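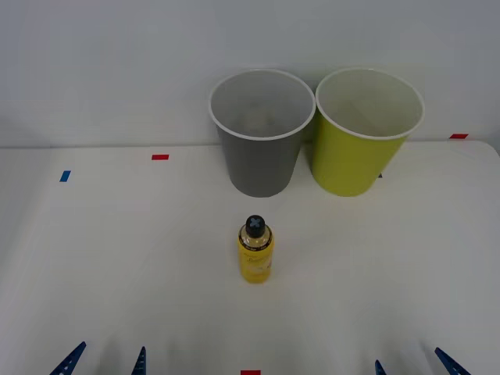

Open day, bench two. Speaker: Ama Quaye. Slot: 17 minutes, then questions.

Start with the task. Two arms, one table, two cups and a small bottle. The policy was trained on 400 demonstrations recorded at the Brondlow site. Afia Aidoo ran the evaluation: 109 trials, start positions set by tape.

Point out the fingers. Ribbed, with a row of recessed pockets — invite the front row to press the spare set.

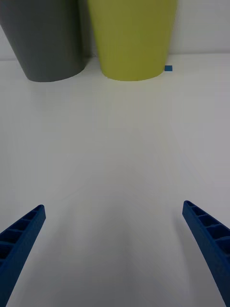

Wrist views go to the controller alongside the fixed view. Cup rims are often lost from the wrist at this height, so the fixed view has to supply them. Say this slowly; the Hamann visitors asked about it last August.

Limits: one table height, even light, no glass. Another 300 demonstrations are planned with Duvia.

If the arms stop, press reset once and carry on talking. Handouts at the door.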